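Yeoman counter cell (simulated)
Setup and upkeep notes

Maintainer: Dilruba Gazi
Scene assets: Liam Penrose
Release: January

Contents

The set holds 2,514 episodes of a single arm working at a kitchen counter, all rendered. Each episode is capped at 600 steps. 200 episodes are held back for testing and should not be used for tuning. Layouts are drawn from a pool of 58, which vary in tile colour, counter material and the placing of bowls and cups.

Setting up the cell

1. Unpack the assets into the folder named in cell.cfg. Paths are relative, so the folder can be moved later.
2. Load the layout first, then the arm. Loading the arm first leaves the base at the world origin, usually inside a cabinet.
3. Run the base check. It prints the gap between the base and the front of the counter. A negative value means the two overlap.
4. Set the gripper to fully open and zero the finger joints.
5. Step the physics with no commands until the objects settle – the loader does not do this for you.

Contact settings

Most faults come from the fingers meeting thin-walled objects. The bowls use a hollow collision shape built from convex pieces. If it is replaced by a single hull, the fingers stop at rim height and the episode is logged as a missed grasp. Wayne Marsden's script, check_hulls, lists any object with only one piece.

The counter is a plain box for collision. Veining and other surface detail are texture only.

With the hulls loaded correctly, the gripper can get down inside a shallow bowl without being pushed back up.

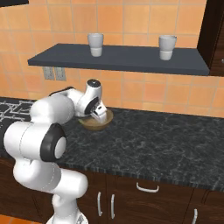

Friction on the finger pads is set separately from the rest of the arm and is lost when the arm file is exported again. Copy the pad block back in by hand and rerun the base check.

Routine checks

After any change to the arm file, replay the first episode of each layout and compare the final joint angles with the stored ones. Differences in the wrist are normally a stale calibration file. Differences in every joint mean the wrong time step.

Known problems

Cups on wall shelves can drift if settling is skipped.
Cabinet doors have handles but no hinges in the older layouts.

Report faults to Phyllis Parsons with the layout number and the log.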